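**Ticket 933: arm stalls on "clear the table" chore**
Opened by: Rokeya Bhattacharjee
Status: open
Component: Dostico planner, grasp stage

The chore is to put the play kitchen away by category: food in one group, dishes in another, ketchup last. We ran it 61 times in November on the Huerta table. The arm finished 5. Most of the others ended in a timeout at 300 seconds with something still in the wrong group.

Checked so far:

- Wrist calibration redone, no change
- Gripper force lowered one step, fewer dropped fruits
- Planner restarted between runs, no change

Table layout, orange slice near the middle each time:
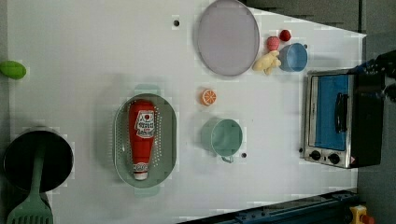
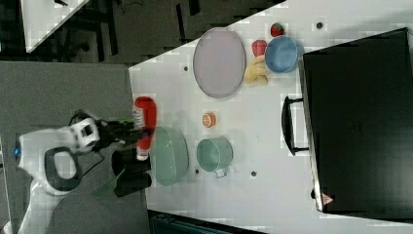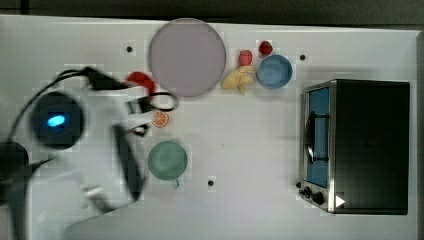 The log shows the planner picking a target, dropping it, and picking it again. One run did this for over a minute before the arm moved. A person clears the same table without thinking about it, so I would not tell Stodel this is ready for homes.

**Tudor Furtună, 4:10 pm**
Same loop on my side with Fleleck build. I locked the target for the length of one grasp and the repeats stopped, but it then kept closing on air when it missed. Need a check on finger width after each close.

**Rokeya, 4:45 pm**
Add the width check and keep the lock. I'll rerun the set with the same timeout. Leave the ticket open.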